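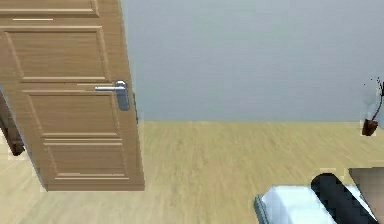
Minutes of the fault review, Lodgate project
Held in Ralevham, March, start 2:00 p.m.
Present: simulation team, control team, safety group. Tsoukalas joined by phone.

1. Minutes of the last meeting
Accepted with one correction: the robot software under test is Dodero, not the older version.

2. Late stop in the apartment tests
The control team reported on the fault found in the simulated apartment. In 69 of 1,918 runs the arm continued to move after the stop command was sent. In 23 of these it touched a wall, a door or a piece of furniture. The delay was 100 milliseconds or more in every one of the 69 runs. Before the last update the logs show no such delay.

The simulation team believes that the stop command waits in the same queue as the camera data. When the queue is full, the command comes late. Tsoukalas agreed that this is possible, but asked to see the full logs before accepting it as the cause.
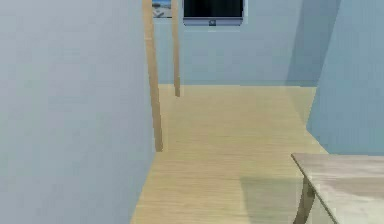 Can the same fault happen on the real arm?
The safety group must assume that it can, as both use the same command queue. The hardware stop button goes by its own wire and is not affected.

It was decided that the real arm stays switched off until the fix is tested. The control team found this strict – they wanted to continue at low speed – but accepted.

3. Objects on the table
The tabletop runs were discussed shortly. The collision check treats thin items, such as a newspaper, as part of the table surface, and the gripper then goes too low. It is a separate fault and gets its own ticket.
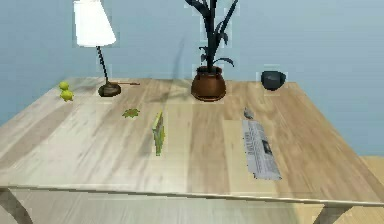

Figure 3. Simulated table with lamp, potted plant, bowl, book and newspaper.

4. Actions
Control team: move the stop command to its own queue, then repeat all runs.
Simulation team: send the full logs to Tsoukalas.
Safety group: write the rule for switching the arm on again.

Meeting closed at 3:10 p.m. The next date will be sent by mail.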